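Chapter 13
Handling Soft Goods: Automation and the Laundry Floor

Learning goals

After reading this chapter, you should be able to:
Explain why flat textile work was automated later than other finishing work.
Separate a job into tasks and state which tasks a machine takes over.
Describe how pace, pay grade, and training needs shift when a folding cell is installed.
Read a task allocation table and find the work it leaves out.

13.1 Why cloth came late

Most of the examples in the earlier chapters involve rigid parts. A bracket has the same shape in the bin, in the fixture, and in the finished assembly. Its position can be given by a small set of numbers, and a worker who hands it to a machine hands over a known object. The job changes that follow are fairly easy to trace. Loading goes to the machine, and inspection and recovery stay with the person.

Cloth does not behave this way. A towel dropped twice on the same table will land in two different shapes. Its corners may be hidden under other layers. Pulling one edge moves the rest of the piece by an amount that depends on weave, weight, moisture, and friction with the surface. For many years the practical answer in commercial laundries was to have people do the part that required judgment, which is finding and presenting the corners, and to let machines do the part that did not. Ironers and sheet folders were common long before any machine could pick a pillowcase out of a cart.

The result was a job built around feeding. At the Prustolgate plant, which serves hotels and clinics and is used as the main case in this chapter, 616 pieces per shift was the posted rate for one hand-folding station. The rate covered separating a piece from the load, finding two corners, spreading, folding, checking for stains or tears, and stacking. Only one of those tasks, folding, appeared in the job title.

13.2 The case: two cells at Prustolgate

In May the plant installed two folding cells supplied by Brotex. The cells were set up beside the existing hand stations and ran the same mixed small goods: napkins, cleaning cloths, and hand towels. The stations were kept open during the trial period. Operators rotated between the two kinds of work at the midshift break.

The purchase request described the change as a replacement of folding labor. The task study, carried out under the name Negash, began from a different premise. It listed every action at a hand station, including short ones that had never been written down, and then recorded who or what performed each action once the cells were running. Three groups of tasks emerged.

Transferred tasks. Spreading, aligning edges, and making the folds were done by the cell for most pieces. These were the tasks the supplier had promised to take over.

Retained tasks. Sorting by size, pulling damaged pieces, and deciding whether a stain called for rewashing stayed with the operator. At a hand station these decisions were made while the piece was in the worker's hands. At the cell they had to be made before loading or after stacking, so they became separate steps with their own reach and walking distance.

Created tasks. Operators cleared failed folds, straightened pieces the cell could not resolve, logged stops, and called maintenance. None of this work existed before the installation. It was also irregular. An operator might have no stops for a long stretch and then several in a row.
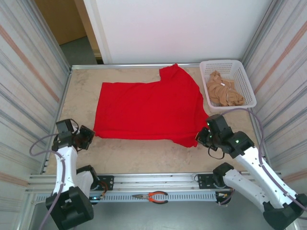 The third group is the one most often missed in planning. A staffing estimate based only on transferred tasks will be too low, because it treats created work as zero. At Prustolgate the first schedule assigned one operator to both cells with no allowance for clearing stops. Operators met the output target by letting the inspection step slip, and the rewash decision moved downstream to packing, where no one had been trained to make it. The schedule was revised after complaints from packing reached the shift office.

13.3 Pace and control

At a hand station the worker sets the pace within the limits of the posted rate. A slow piece can be made up on an easy one. When a cell does the folding, this small freedom is reduced. The machine waits for a load or the operator waits for the machine, and both kinds of waiting are recorded.

Operators in the trial reported less shoulder strain and more interruption. The two reports do not cancel out and should not be averaged into a single satisfaction score. Physical load is addressed by reach, height, and rotation. Interruption is addressed by stop frequency, alarm design, and the number of cells assigned to one person.

Control over recovery also matters. Under the first work rules, only maintenance could reset a cell. Under the revised rules, operators who had completed the Fatora training module could clear a fold and restart. The module raised the skill content of the job, and the question of whether it should also raise the pay grade was left open at the end of the trial. Section 13.6 takes up that question.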